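Pickled onions, batch 3

25 Apr 2018

The February batch went soft after 18 days, and I put that down to the brine. I had been heating it to a full boil and pouring it straight onto the slices. For batch 3 I let it cool on the counter first, with the lid off, and left the vinegar and sugar as they were.

Quantities: 197 g of peeled red onion per jar, sliced 3 mm thick, pole to pole. The brine was mixed as a single lot of 1000 ml, half water and half vinegar, and divided between the jars. Salt went in before heating. Whatever was left over is in the fridge door in an old Pruvell bottle, labeled.

Peeling takes longer than slicing. I trim the root end short, pull the papery layer off by hand and then look at the layer under it. If that one is torn or has gone brown, it comes off too. Black smudges near the neck usually sit on the outside and leave with the skin. Any that go deeper get cut out, and I weigh again afterward. Small onions lose a larger share of their weight this way, so weigh after peeling — never before.

Loose skin gets everywhere. I wipe the board between peeling and slicing, or the scraps end up floating in the jar.
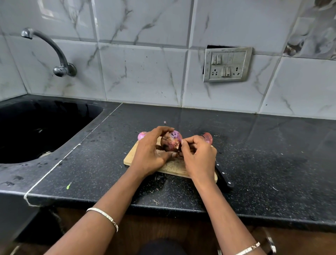
Fenna Van der Linden wrote in to say that she soaks hers whole in cold water before peeling, and that the skins then slide off in larger pieces with fewer scraps on the board. She dries them on a towel before they go on the scale, as the water clinging to the outside throws the weight off.

I will try it on half of batch 4 and peel the other half dry. Same jars, same brine.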